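3.2 Fit of replacement covers on worn housings

The housings used in this part of the study came from gearboxes that had been in service for many years. Most had been opened more than once, and the edges of the inspection aperture were no longer flat. We measured each aperture with the cover removed and the old gasket scraped off. The castings from the Prulbridge pattern were the more consistent group. Those from the Pagano pattern differed in the width of the flange, so that a cover drilled for one housing did not always line up with the next.

Covers were cast in aluminum and machined on the lower face only. Each was fitted with a paper gasket and tightened in a cross pattern. We then filled the housing with 80 grade oil and ran the input shaft at 820 rpm for 30 minutes on the bench at Catow. Leakage was judged by wiping the joint and weighing the cloth before and after.

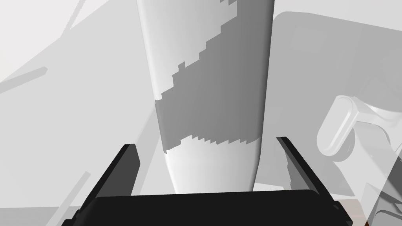 Figure 4. Simulated view with a black gripper at the bottom and a white, tapering column above it, partly in shadow.

Leakage was low on housings where the flange had been dressed by hand beforehand. On flanges left as found, oil came through mainly at the rear corners, where the metal between the stud hole and the aperture is thinnest. Extra torque on the rear studs did not help and in two cases bent the cover slightly - the gap at the front edge then grew. A thicker gasket gave a better seal on these housings, but it had to be tightened again after the first run.

We also tried the sealing compound sold with the Prullonis kit. It worked well on both patterns, although removing it took much longer than removing paper, and scraping left marks on the softer castings. For a gearbox that will be opened often we would still use paper.

Stud condition was recorded separately. Of the 67 studs removed, most could be used again after cleaning the threads. The remainder had stretched and were replaced before the temperature runs described in Section 3.3.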